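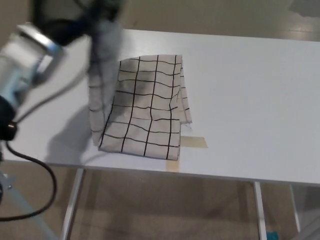
Kiltura supplies and maintains table and kitchen textiles for small restaurants and guesthouses. The company was started by Zoia Stelmakh and Oleksandra Hutsuliak, who still share the work of sorting, folding and dispatch. There are two product lines: Uler, which covers kitchen towels, and Jostar, which covers napkins.

## Folding

All goods are folded on a flat, light-colored table. The cloth is laid face down and smoothed from the center toward the edges. One side is then brought over to meet the opposite hem, and the fold is pressed along its full length before the next one is made. On grid prints the printed lines serve as the guide. A line that bends near the fold means the cloth has been pulled off grain and has to be opened and laid again.

Hems are inspected at the same table. Pieces with loose threads go to repair and do not return to stock until the hem has been resewn.

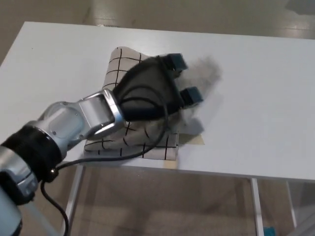
**What is the smallest order you accept?**

The minimum is 90 pieces, all in one product line. Orders above 400 pieces are packed in two deliveries.

## Storage and dispatch

Folded stock is kept on open shelving at our Jaunzems site, sorted by line and then by size. Orders received before noon are packed the same day. The site closes for inventory in January.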